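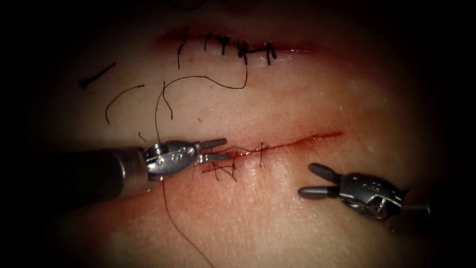 Minutes of the Review of Planner Release 7

The panel convened at Hekodley on 27 July 2022 to consider whether the suturing planner supplied by Cozma should be permitted to proceed to the Boltcombe site. Mr. Hemant Sengar was in the chair. The planner was represented by its logs.

The chair stated the question. On run 784, the planner had been instructed to close two incisions in a practice pad. It had completed the upper incision to the satisfaction of the trajectory monitor. It had then begun the lower incision and, with part of the wound still open, had stopped issuing motion commands. No fault had been raised. The controller had continued to hold both instruments in position, as it is designed to do when it receives a valid instruction to wait.

The engineer for controls confirmed that the instruction had been valid. Joint torques were within limits. The watchdog had been answered on every cycle. From the point of view of the lower software layers, the machine had been working the entire time.

The chair asked what it had been working on.

The engineer for perception read from the log. The thread segmentation module had been asked for a fresh estimate 1189 times. Each estimate had been returned promptly, and each had been set aside by the planner with the same status code. The code was listed in the Pranumgate interface document under the heading "Reserved." The engineer had written to Pranumgate in April, on an unrelated matter, to ask what the reserved codes were reserved for, and had been told that the person who assigned them had retired.

The panel then examined the view from the wrist during the waiting period.

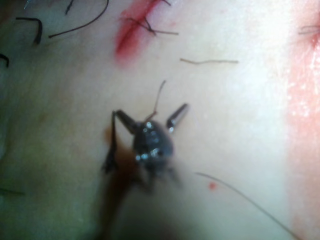

Exhibit 6. Wrist view, run 784. The instrument is out of focus at this range.

The engineer for perception observed that the segmentation module had difficulty with short, loose strands, which it was inclined to join together into a single long thread. In earlier releases the planner had accepted such results and had pulled on threads that did not exist. A confidence threshold had been added in release 6. It had been removed in release 7, at the request of this panel, on the grounds that it made the planner slow.

The chair asked that the record show who had made the request. The secretary found the entry. The request had been made by Mr. Sengar.

There was a pause in the proceedings.

The chair asked whether the threshold could have been left in the code by mistake. The engineer for controls said that she had compared the two releases line by line on the previous evening and that it had been taken out completely - the parameter, the test and the comment above the test. She had then searched the planner for any other place where an estimate could be declined. She had found one. It lay in the learned portion of the system, which had been trained on all recorded runs, including those made under release 6. She could not point to a line. She could only say that when the strands were drawn as one, the planner asked again.

A member inquired whether this should be classified as a defect. The interface document defined a defect as a departure from instructions. The planner had been instructed to close the wound. It had also been shown, over many runs, a system that waited when it could not tell one thread from another. The member wished to know which of these was the instruction.

The chair ruled that the question was outside the scope of the review.

The panel considered three courses of action: to retrain the planner without the earlier runs, to restore the threshold, or to release the planner to Boltcombe as it stood. The first was estimated to take longer than the contract allowed. The second was put to a vote and carried, with the chair abstaining.

Before closing, Mr. Sengar asked the engineer for perception to replay the last entries of the log, those immediately before the run was ended by hand. They were read aloud. Estimate received. Estimate set aside. Estimate requested. The chair asked for them to be read once more, and this was done.

The secretary was directed to enter the reserved code in the interface document. Several descriptions were proposed. After discussion the panel adopted the wording suggested by the chair, which was "Not yet," and the review was adjourned.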